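Bad Teams, Good Games: notes for my talk

9 min read

Okay, these are my notes more or less as I spoke from them, with the swearing taken out and a few bits filled in where I'd only written "tell the goat story." (There is no goat story in here. It needs hand gestures.)

Start before the room settles. Ask who has played a mobile sports game in the last month. Then ask who finished a season in one. Most of the hands go down, mine included, and I make these things.

So, hi. I make small one-thumb sports games under the name Plirkix. The one I want to talk about is Dargate, a handball game for phones where both teams are terrible. You drag your goalkeeper left and right, you flick the ball out, and you hope. It went up on the stores in September and I've been fixing it ever since.

Where the idea came from

I used to make the other kind. My first game, Ostorano, was a serious soccer manager with a training menu, a scouting menu and a menu for rearranging the menus. I loved it. It sold 80 copies, and I'm pretty sure my aunt's whole choir bought it, so take a few off that.

What people did write to me about was a bug. In one build the defenders all chased the ball at once, including the ones on the bench, and the match turned into a sort of rolling haystack. I fixed it in a day and got three emails asking me to put it back! Nobody had ever emailed me about the scouting menu.

[pause, drink water, don't knock over the water]

How bad is the right kind of bad?

This is the part I'd most like you to take home. My first try at Dargate made the players bad by giving them bad numbers. Slow legs, weak throws, low accuracy. It was awful to play. You'd line up a good shot and the ball would dribble off sideways, and it felt like the game was cheating you.

Bad numbers feel like lag. Bad decisions are funny. So now every player in Dargate can run fast and throw hard, and they use those gifts to do something dumb. The left wing will sprint the full length of the court to pick up a ball that's already in the net. The pivot waves at the crowd if you leave him alone too long. When your thumb is on a player, though, that player does exactly what you ask, right away, every time. You're the one sane person on the court.

I keep a list of dumb decisions in a text file and each one has a rule next to it. It has to be readable from across a bus seat. It has to be over in 2 seconds. And the other team has to be able to mess up your luck with one of their own, or the score just runs away.

Show clip one here: the double fall at the center line. Let it play twice. Don't talk over it, I always talk over it.

The whistle

Matches last 40 seconds. I tried longer ones and people put the phone down in the middle, which I know because I sat behind them on the train and watched (sorry to everyone on that train). I tried shorter ones too, and then a single goal decided everything and the comeback went away. The comeback is the whole snack!

The whistle used to be a sound only. Players with the sound off, so basically everybody, were still dragging away at a match that had ended. Now the court lights drop a little before the end and the referee puffs up his cheeks. That cheek puff took me longer than the menu, the store page and the tutorial put together. I'd do it again.

Quick side note on the tutorial: there isn't one any more. The first match starts with the ball already flying at your goal. You touch the screen because you panic, the keeper moves, and now you know how to play.

Names and money

I wanted league teams with names that sounded like they'd lose. The champions of the league are called Atanasov United, and they've got the best shirts in the game and a keeper who faces the wrong way at kickoff. People get very loyal to them. I put in a mode where you can play as them all season and it's now the most played mode, ahead of the one I spent the summer on.

Money: one ad between matches, never during, and a single payment turns them off. I tried an ad after every goal for one build. I got 1629 reviews out of that build and I don't recommend reading them with your breakfast.

Feel, and where your finger goes

Half of a dragging game is friction. If the keeper sits right under your thumb you can't see him, so I push him up a little from where you're touching. If he follows you perfectly he feels like a mouse cursor. Give him a tiny bit of weight, a lean before he moves and a wobble when he stops, and suddenly he's a guy with knees.

Go slow here, people take notes in this part. 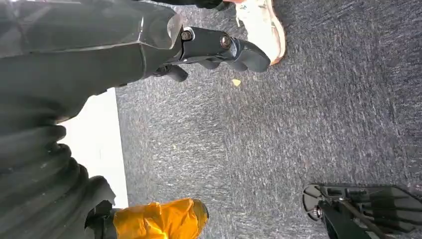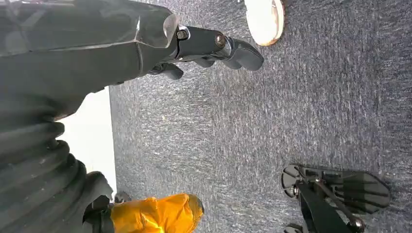 Questions I usually get

Will there be online play? I'd love to, but the bad decisions have to happen at the same moment on both phones or the joke dies, and I haven't cracked that. Two people on one tablet works great, and there's more shoving.

Do you use real rules? I use the ones I remember from school. A kind handball referee wrote to me with a list of everything that's wrong, and I turned that list into the loading screen tips.

What did you build it in? My own little engine, left over from Ostorano. Please don't copy me on this. Use one of the big ones and go outside.

Is there a way to win every match? Yes, and a kid showed it to me at a library event. You throw at your own bench, the bench panics, and the other team runs over to look. I've left it in.

What's next? A rowing game where nobody faces the same direction. I have the splash working and no boats yet.

Last slide is the Dargate title screen, leave it up with the sound on so people can hear the crowd booing while they find their coats.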